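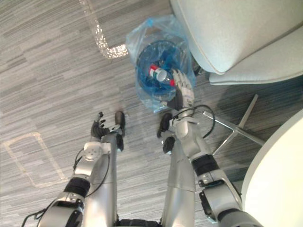 Gray carpet with a small waste bin.

How to remove tape glue from office carpet

When tape stays on a carpet for a long time, the glue goes down into the fibers and catches dust. After some weeks you see a dark line where the tape was. You can clean it yourself with cheap things from the kitchen.

You need: white cloths, dish soap, warm water, rubbing alcohol, a spoon.

First pull the tape slowly, low and flat to the floor. If it breaks, warm it with a hair dryer for 20 seconds and try again. Scrape what is left with the edge of the spoon, always in the direction of the pile.

Put alcohol on the cloth — never directly on the carpet — and press for 2 minutes. Do not rub. Turn the cloth to a clean side and repeat up to 3 times. Test first in a corner, behind a door for example. Open the window.

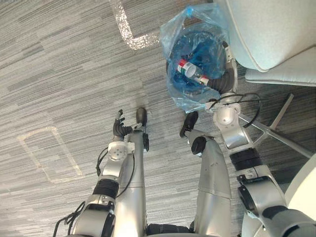 Erlinda Barredo wrote to me that alcohol did nothing on her old double-sided tape, and that cooking oil, left overnight, made it soft. I tried her way at home and it works, but you must wash the oil out very well.

Last, mix one drop of dish soap in a cup of warm water, dab the place, then dab with plain water. Put a dry cloth on it with a heavy book over. Leave it until morning and vacuum.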